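3.2 How people fold a towel at home

I went into this part of the study thinking I already knew how to fold a towel. My mum taught me, and I'd never given it a second thought. Then I sat down with the 19 households in Todirville who'd kept folding diaries for us through February, and I found 4 quite different habits – thirds, halves, rolls and what Slavica Kos labelled "the Perić fold" in our notes.

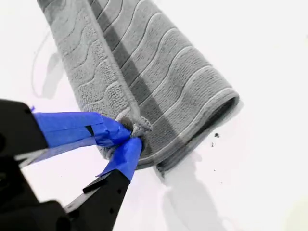
Rolling was the habit I most wanted to understand. People who roll told us it saves room on a narrow shelf, and they were pretty firm about it! Plush cloth makes it harder than it sounds, though. A grey terry towel folded lengthwise is already a thick band, and the rounded end shows how much depth the layers build up, with the wavy ridges bending around the curve. Our diary keepers grumbled about exactly that bulk.

Corners came up nearly as often. One person in Brollholm (our pilot town) wrote that she always starts from the corner nearest her, whatever the colour or size of the towel, and gets cross if anyone hands it to her the other way around.
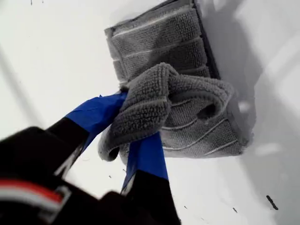
She wasn't alone in that, and I do the same thing myself. Of the 59 diary entries that mentioned a starting point, most named a corner, and only 10 named a whole edge. I'd expected edges to win easily, so I went back and reread the lot.
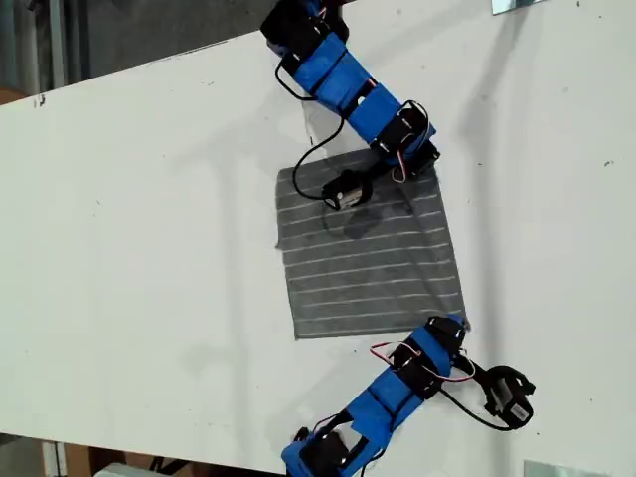
Figure 3. Grey striped cloth on the white tabletop.

Stripes seem to help some folders keep things square, and a few said they line them up by eye. I come back to this in Section 3.3, along with the Primuvo shelf measurements.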